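TALK NOTES: "The kiss on page 613"
Slides off for the first part. Water on the left side, please.

Open cold. Don't thank everybody, you'll forget someone and it will be the person who booked you.

Start with the line from the shooting script: "They kiss." Two words. Pause. Let them wait for more. There isn't any more. The writer went to lunch and left the rest to us.

Then say who I am. Mathis Bailly, dialogue coach, mostly television, lately the daily serial Klinhom. Yes, the one your aunt watches. 187 episodes when I joined, and in most of them somebody was in love with the wrong brother.

Page 613 is the real page number, by the way. Serials number straight through the season. People laugh at this, so leave room.

Part one: what the audience thinks happened.

The lake house episode. Two leads, one blanket, a storm. The trailer had it for four seconds and the fan pages had it for the whole of February. Viewers wrote in to say they could tell the two were together off screen. They were not together off screen. They disagreed about the thermostat and were not on speaking terms until the blanket came out.

Don't name which of them wanted it colder. (Marcelle will be in the room.)

What made it work was a door. Marcelle Leclerc directed that block, and she asked him to close the door badly, so that he had to go back and do it again. All the longing is in the second try. I had given them both a lovely page of notes on breath and she used none of it. I've recovered.

Play the clip here if the sound works. If it doesn't, describe the door and move on. Do not act out the door.

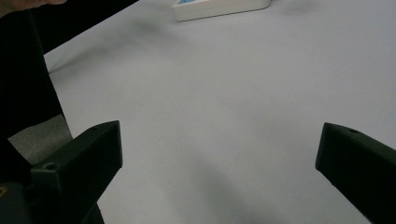
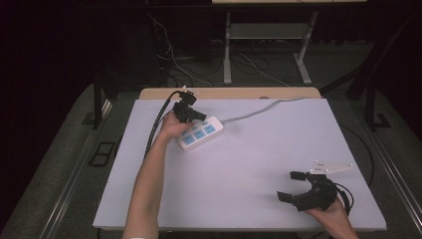
Page last changed: Dec 22, 2020

Part two: talking before touching.

Tell the Fledusberg story. Small festival film, tiny budget, love scene scheduled last thing at night on the grounds that everyone would be relaxed. Everyone was asleep. The actress asked, very politely, what the scene was for. The director talked for a long time about moonlight. She asked again. We shot it two days later with the lamps on and most of the dialogue cut, and it's the only scene from that film anyone brings up.

The point, if they need one: ask what has changed between these two people by the end of the scene. If the answer is "they've now kissed," go back and ask again.

Things actors have said to me right before a love scene, read these fast:
"Is my mother's episode this one?"
"I had the fish."
"Can he do his side first?"
"Are we keeping the hats?"

They kept the hats. It's in the finished episode and I've made my peace.

Part three: chemistry reads.

Hititz, the spy thing, 121 people read for the second lead. I sat in on every one. By the end of the first week I could not have told you what attraction was or whether I'd ever felt any. The woman who got it came in, dropped her pages, and kept the scene going from the floor while she picked them up. Our leading man forgot his next line. He says he was giving her space.

Careful here: don't make this sound like a trick. After I told it last time, three people dropped their pages at the next audition.

If there's time, the Custix commercial. A romance in thirty seconds, for mattresses. They wanted "married, but hopeful." Best direction I've ever been given, and it came from the mattress people.

If there's no time, skip to the letter. A viewer asked whether the lake house couple could please stay happy for one entire episode. I passed it up the chain. He was in a coma by spring.

Questions. The seats hold 600, so repeat each one into the mike. Someone will ask about the blanket. It was rented.

Contact: Mathis Bailly, talks and workshops | © 2020 Mathis Bailly | Back to top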